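Jumpers: fold, roll or hang? (and where do you actually do it)

Home and Laundry > Clothes storage
127 replies in the old thread, now locked, so please carry on in this one

pegbag_shosh
Right, the last one got shut down after the fabric conditioner row, so I'm starting again with the question I wanted answered in the first place. How is everyone folding their chunky jumpers so they fit in a drawer and don't come out with a great ridge across the chest?

I've got a chest of drawers from Istero, the narrow one, and the drawers are shallower than they look in the shop. Thin tops are fine. T-shirts stand up in rows and I feel very smug about it. But anything ribbed or knitted is a nightmare. I fold it in thirds, it looks lovely on the bed, I pick it up and it opens like a book. By the time it's in the drawer it's a lump.

I do all mine on the bed on a Sunday evening with the radio on, so there's plenty of room, that isn't the problem. I've tried sleeves in first, sleeves across the back, and the one where you tuck the hem up into a little pocket. The pocket one holds together but I swear it stretches the ribbing at the bottom.

My dark green one is the worst offender. It's heavy, and the ribbed part sort of hangs out of the fold and does its own thing.

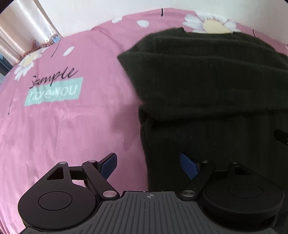

Anyway I've got about an hour of patience a week for this and I'd like to spend it well. Tell me what you do! (Please no "just own fewer jumpers", I had enough of that last time.)

Shoshana

wojcik_m
Hang them. I know, I know. But I hung mine for years and the shoulders were fine as long as I folded them over the bar of the hanger, with the body one side and the sleeves on the other. No drawer, no ridge, no Sunday evening gone.

ferreira_g
Marcus, you say this every time and every time I have to say that it puts a crease straight across the middle. And a heavy rib knit will drop on a hanger however you drape it. I lost a good cardigan that way, it ended up as a dress.

wojcik_m
It was probably a cheap cardigan.

ferreira_g
It was from Pettigrew and it was not cheap, thank you very much.

noelia_b
Hi Shoshana, I think thirds is where you're going wrong. Thirds works for thin things. With a thick jumper you've got too many layers piled on each other and they want to spring open. Try this:

Lay it face down and smooth it out with your hands, from the neck down.
Fold one sleeve straight across, then the other on top of it. Don't double them back.
Bring the hem up to just under the collar. One fold.
Turn the whole thing over and leave it.

You get a big flat square and it stays shut under its own weight. It'll only go in a wide drawer though, so with your Istero you may only get one pile in each, and I'd keep that to three jumpers at the most.

pegbag_shosh
Ooh, I haven't tried just leaving it at one fold. I've been so fixed on getting it small. I'll measure the drawer, I have a feeling it'll be too wide by a whisker.

rasaj
I roll everything. Fold it lengthways, then roll from the hem up to the neck, not too tight. They sit in the drawer like loaves. You can see every colour and you don't have to lift a pile to get at the bottom one. I've done it for ages and I've never had a ridge.

The only thing I'd say is don't roll anything that isn't bone dry. Wool especially. If it's even a bit cool to the touch it goes back on the airer for me.

ferreira_g
Rolling stretches the outside layer. It must do, it's going round a curve.

rasaj
Not if you don't pull it! I'm not wrestling it, I'm rolling it.

wojcik_m
Loaves. I like that. Still takes longer than a hanger.

noelia_b
I do half and half, to be fair. Thin merino gets rolled, thick rib gets the big square. I think it depends on the jumper more than the person.

Something else that made a difference for me was changing where I put the fold. If the hem comes right up level with the collar you get a fat edge at the fold and a thin edge at the top, and the pile leans. If you stop it short it evens out. And then alternate them in the drawer, fold to the front, fold to the back.

pegbag_shosh
That's exactly what mine do, they lean! I thought the drawer was wonky. I had my husband take it out and look at the runners.

ferreira_g
Tissue paper in the fold, by the way. One sheet. My mother did it and I do it, and it softens the crease. You can get it in packs of 100 sheets and it lasts for ages because you keep reusing it.

wojcik_m
Tissue paper. In a drawer. For a jumper you're going to wear on Tuesday.

ferreira_g
Yes, Marcus.

rasaj
Has anyone used the Pultau drawer dividers? I've been looking at them for the loaves. They slot together, and the tall ones might hold a thick roll upright. I don't want to pay for a set and find they fall over.

noelia_b
I've got the short ones for socks and they're all right. They do slide about on a lined drawer. I put a bit of non-slip matting under mine. No idea about the tall ones, sorry.

pegbag_shosh
Back with a report! Drawer measured, and the big square fits if I bring the sides in by a couple of fingers before I start. So it's not quite as Noelia does it, but close. The green one is in there now with two others on top and it hasn't sprung open. There's still a thick edge where the top layer folds over, but I can live with that.

I did try one as a loaf, Rasa, the thin grey one, and it does look very nice. It wouldn't work with the green, it came out the size of a bolster.

rasaj
Ha, fair enough. Bolster goes in the square pile.

wojcik_m
And the hanger method?

pegbag_shosh
I've hung your share of the wardrobe in spirit, Marcus.

ferreira_g
Do try the tissue. And when April comes round and they're going away for the summer, wash them first, even the ones that seem clean. Moths go for anything that's been worn. I'll start a separate thread on storage bags, as I've got opinions on the zips.

noelia_b
Please do, mine have all gone at the corners.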